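Risance社区玩具修补与交换计划今冬落地Hallville，九个社区活动点同步开放

Hallville，12月——天气一天比一天冷，孩子们待在家里的时间也长了，许多家庭的柜子里总有那么几件舍不得扔、又许久没人碰的旧玩具。为此，Risance今天高兴地宣布，面向家庭的玩具修补与交换计划将于本月在Hallville正式启动，并陆续延伸至Groravport和Horgan两地。

计划的做法很简单：家长带着孩子，把想修的、想换的玩具送到就近的活动点，登记后领取一张交换卡。每户每次最多可送来12件，修补不收工本费，缝线、填充棉和纽扣都由Risance提供。暂时不想交换的家庭，也非常欢迎过来坐一坐，喝杯热茶，跟着学学怎么给布偶收口。 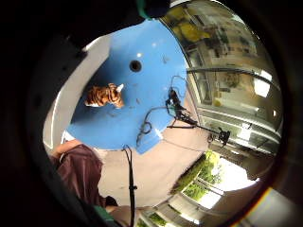

毛绒玩具是本次计划最看重的一类。去年在Groravport试办时，共有98件玩具换到了新的家庭，其中大半是布偶和毛绒动物，孩子们抱着它们出门的样子，我们到现在还常常说起。像橙色皮毛配黑条纹的小老虎这样的毛绒玩具，接收时会先翻看白色肚皮一侧和耳朵根部的针脚，再决定要不要补棉、加固，然后才登记上架。带电池或发声装置的毛绒玩具请先取出电池，另袋装好，一并交给登记处。

除日常接收外，Hallville还将开设2场亲子缝补课，适合六岁以上儿童由家长陪同参加。课上会从穿针讲起，一直讲到藏针缝，没有拿过针线的爸爸妈妈也尽管放心来。名额有限，请提前到活动点前台报名，课程材料可以带回家继续练习。

各活动点下午三点开放，傍晚六点结束接收。Horgan的开放安排将在Hallville首轮活动结束后另行公布。

关于Risance
Risance长期在社区开展旧物修补与再利用活动，希望邻里之间多一些走动，也让用过的好东西多陪人几年。

媒体垂询及合作事宜，请联系Risance社区活动部。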